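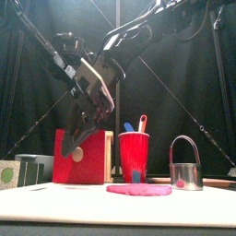

Kandby ferry, notebook, 24th May

Starting from the save of last night. The Kandby has now 88 parts, counting the ramps and the two lifeboats. I wanted to stay under the limit where the game Wotstead begins to stutter in the harbor, and on my machine it is still smooth, so I will leave the number as it is.

Main problem is the same as before: the ship leans to the left when the car deck is empty. With cars on board it is almost straight. I checked the center of mass marker and it is in the middle, so the lean must come from the drag of something which the marker does not count. I suspected the Tillov funnel parts, because they are old and were made for the previous version of the pack.

Test 1. Removed both funnels. The lean is smaller but still there.
Test 2. Funnels back, removed the left ramp. No lean at all.
Test 3. Left ramp back, but placed new from the parts list and not copied with mirror. No lean.

So it was the mirrored ramp and the funnels only made it worse. The mirror tool copies the shape but it seems to keep the weight point of the original, which then sits outside of the hull. Please, if you work on this craft, do not mirror the ramps. Take a new one and turn it by hand. I wrote it also in the craft description, in capital letters.

Speed

Before the fix she made 13 knots in flat water, after the fix 15. I expected less difference. Maybe the rudder was all the time correcting the lean and this cost us the speed. I did not test in waves yet.

Turning is slow, as it should be for a ferry. I tried the bigger rudder from the Tillov pack and I did not like it, the stern slides out and the cars on the deck start to jump. Back to the standard one.

Cars on the deck

If the brakes of the cars are not set before loading, they roll to the bow at the first stop. I know this is said in every forum thread, but I forgot it again and lost a truck in the harbor of Kinsella. The deck clamps hold well up to half throttle. Above that I would use two clamps for each heavy vehicle.

The ramp hinge needs the motor strength at 20, with the default value it opens and then falls slowly back. Do not set it to maximum, it shakes the whole bow.
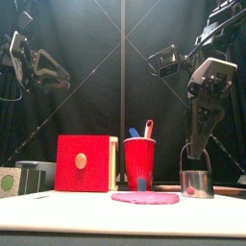 Action groups, as they are now

1 both engines on and off
2 bow ramp
3 stern ramp
4 deck clamps
5 deck lights and cabin lights
6 lifeboats, be careful, it can not be undone

I moved the lifeboats away from 3, where they were in the January version. Whoever downloaded that one should look at the groups again before sailing.

Still open

The cabin windows are dark from inside when the sun is low. I think this is the glass texture and not my build, but I want to compare it with a clean install.

The crew ladder on the stern ends too high above the water. One more ladder piece would solve it, and then also the name plate must go a little to the right.

For the upload I need a short text for the Kinsella route and a save with the ship already at the pier. The file is in the shared folder under kandby_ferry_new, the old one stays there too until the wave test is done.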